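Fórum Roupa & Lavandaria > Dobrar, arrumar, guardar
Tópico: Calções de compressão — dobrar, enrolar ou atirar para a gaveta?

linhaetesoura
Boa tarde a todos. Ando há semanas para abrir este tópico e hoje, com o estendal cheio outra vez, é que foi. Cá em casa corre-se e joga-se à bola, dois de nós quase todos os dias, e a gaveta da roupa de desporto é uma vergonha. As t-shirts dobro bem, as meias também, agora os calções de compressão, aqueles justinhos que se usam por baixo, dão cabo de mim. Dobro-os ao meio, ponho na pilha, viro costas e já estão abertos. O tecido escorrega sobre ele próprio e o elástico da cintura faz mola. Como é que vocês fazem? E já agora, alguém tem truque para os brancos não ficarem cinzentos?

rolo_de_massa
Enrolar, sempre. Perna sobre perna, começas pela bainha e vais até à cintura, depois viras o elástico por cima do rolo e fica um chouriço que nem à pancada se desfaz. Faço isto desde que andava com a mochila do ginásio às costas e cabem todos numa caixa de sapatos.

gaveta_do_meio
Discordo já aqui do rolo_de_massa (sem ofensa!). Virar o elástico por cima do rolo estraga a cintura. Tive uns da Nuchit que ao fim de uns meses assim tinham o cós todo ondulado, parecia uma alface. Dobra em três, deitado, e pronto. Se abre um bocadinho, abriu.

rolo_de_massa
Uma alface, ahahah. Os meus têm anos e não têm alface nenhuma. Se calhar eram era de fraca qualidade.

gaveta_do_meio
Não eram nada baratos, por acaso. E olha que o cós só ficou assim nos que eu enrolava, os outros da mesma marca continuam direitos. Mas cada um sabe de si.

mariposa_azul
Eu nem dobro nem enrolo :) Tenho um cesto só para roupa interior de desporto e vai tudo lá para dentro como sai do estendal. É tecido que não amarrota, para quê perder tempo? De manhã, às seis e meia, meto a mão e tiro o que vier.

linhaetesoura
mariposa_azul, não amarrota, não amarrota... os meus amarrotam! Não é como uma camisa de algodão, claro, mas ficam com aqueles vincos fininhos por baixo da cintura, principalmente se ficaram esquecidos na máquina. Vestidos desaparece tudo, isso é verdade.

mariposa_azul
Pois, vestidos desaparece. Era aí que eu queria chegar!

torneira_fechada
Sobre os brancos: lavar SEMPRE separados, água a 30 no máximo e nada de amaciador. O amaciador deixa uma película no elastano, o suor agarra-se a essa película e é daí que vem o cinzento (e o cheiro). Uso percarbonato, uma colher de sopa, deixo de molho uma hora numa bacia antes de ir à máquina. Lixívia nem pensar, amarela as fibras e come o elástico.

linhaetesoura
Uma hora com água morna ou fria? E não mancha o cós, quando o cós é preto?

torneira_fechada
Morna, que em frio o percarbonato mal trabalha. O cós preto nunca me deu problema com uma hora. Uma vez esqueci-me deles a noite inteira e aí sim, o preto ficou a puxar para o castanho. Não façam isso.

pe_de_atleta_nao
Eu tenho outra teoria para o cinzento, que é precisamente o cós preto. Vocês separam os brancos dos escuros com muito cuidado e depois metem na máquina uma peça branca com uma faixa preta cosida em cima. Os meus primeiros da Pirnberg largaram tinta logo à primeira lavagem e ficou uma auréola cinzenta a toda a volta da cintura que nunca mais saiu.

torneira_fechada
Isso acontece na primeira ou segunda lavagem, depois não. Lava-se à mão as primeiras vezes, com água fria, e vê-se logo se larga. Cinzento por igual, na peça toda, é película ou é dose a mais de detergente.

pe_de_atleta_nao
Também pode ser. Não digo que não. Mas que os meus largaram, largaram.

gaveta_do_meio
Dose a mais é o pecado da minha casa. O meu marido despeja o detergente a olho, e o olho dele é generoso. Comprei um doseador da Sterarik, que custou quase 3 euros na drogaria, e agora discutimos menos.

minho_verde
Boas, primeira vez que escrevo nesta secção. Trabalhei na lavandaria do complexo desportivo de Minesel, onde passavam por nós uns 100 calções destes em semana de torneio, todos parecidos, e vou deixar como fazíamos lá:

1. Estender na mesa e alisar com as duas mãos, do cós para baixo.
2. Meter as bainhas para o sítio. Estas coisas viram-se na máquina e quem dobra com a bainha virada acorda com um vinco que demora a sair.
3. Uma perna sobre a outra, com as costuras a bater certo.
4. Bainhas para cima, até ao cós.
5. Dobrar mais uma vez e arrumar ao alto, com a dobra para cima.

Ao alto é que é o segredo. Deitados em pilha escorregam sempre, encostados uns aos outros numa caixa já não têm para onde ir. Demora menos a fazer do que eu demorei a escrever isto.

linhaetesoura
minho_verde, obrigada!! O ponto 2 é exatamente o meu drama, nunca lhe tinha dado importância. Vou experimentar logo à noite com a leva que tenho ali.

rolo_de_massa
Ao alto também dá com rolos, atenção.

gaveta_do_meio
Lá vem ele com os rolos.

mariposa_azul
Cinco passos para uma peça que ninguém vê... vocês são maravilhosos, mas eu continuo no cesto.

minho_verde
Ninguém vê, mas quando são calções de muita gente misturados é bom saber a olho o tamanho e de quem são, e dobrados vê-se logo. Numa casa com uma pessoa só, acredito que o cesto chegue perfeitamente.

mariposa_azul
Justo. Somos dois cá em casa e o outro não corre nem para o autocarro.

calcanhar
Pergunta de leigo: vocês dobram do avesso ou do direito? A minha mãe ensinou-me a lavar, secar E guardar do avesso e só se vira na altura de vestir. O meu namorado acha isto um disparate completo.

torneira_fechada
Lavar e secar do avesso, sim. Guardar, é manha de cada um. Eu viro antes de dobrar, às cinco da manhã já me aconteceu sair de casa com as costuras para fora.

calcanhar
Ahahah eu também, e foi numa prova. Pelo menos ia por baixo dos outros calções.

pe_de_atleta_nao
Por baixo até é mais confortável com as costuras para fora, digo já. Tenho a pele da coxa sensível e em treinos longos levo-os do avesso de propósito.

rolo_de_massa
Isso é que eu nunca tinha ouvido. Vou experimentar no próximo longo.

gaveta_do_meio
E secar, como fazem? Eu nunca penduro pela cintura, as molas deixam duas orelhas no elástico. Penduro pelas bainhas, ou ponho deitados por cima do estendal de chão se houver espaço (em janeiro nunca há).

torneira_fechada
Deitados, à sombra. Sol direto no elastano, não. E máquina de secar muito menos.

rolo_de_massa
Eu meto na máquina de secar no programa delicado há anos. Venham bater-me.

torneira_fechada
Não bato, mas depois não venhas cá perguntar porque é que os calções te caem.

linhaetesoura
Voltei! Fiz a leva toda ontem à noite pelo método do minho_verde e a caixa ficou um espanto, ao alto, encostadinhos, hoje de manhã estavam como os deixei. Com os escuros correu às mil maravilhas. Os brancos dão mais luta, acho que é por se ver cada ruguinha, ou então sou eu que embirro com eles. Uma dúvida, minho_verde: o cós fica virado para fora ou para dentro na última dobra?

minho_verde
Para fora, se tiver letras ou alguma coisa que ajude a distinguir. Se for tudo igual, tanto faz. Nós deixávamos para fora porque o tamanho vinha marcado perto da cintura.

gaveta_do_meio
Eu rendo-me à caixa ao alto, experimentei com uma divisória de gaveta e resulta. Ao rolo é que não me rendo.

rolo_de_massa
Ainda hás de vir para o lado bom.

linhaetesoura
Os calções brancos são mesmo o osso disto tudo, e ontem deixei um par para o fim só para perceber onde é que me engano. O passo de alisar faço sempre à pressa, e depois é o que se vê: o tecido todo franzido logo abaixo do cós preto, um vinco atravessado a meio, um papo levantado e a bainha de uma perna deitada por cima do resto, que é tal e qual o ponto 2 do minho_verde. As letras do cós também ficam de pernas para o ar, cinzento escuro sobre preto, e mal se leem, por isso para distinguir estes dos outros não me servem de grande coisa. Vou coser-lhes um pontinho de linha azul por dentro da cintura. Digam-me só se, com o tecido assim, vocês começavam a alisar pelo cós ou se puxavam primeiro a bainha para o sítio, que eu já tentei das duas maneiras e ainda não me decidi.

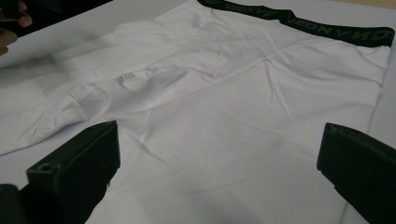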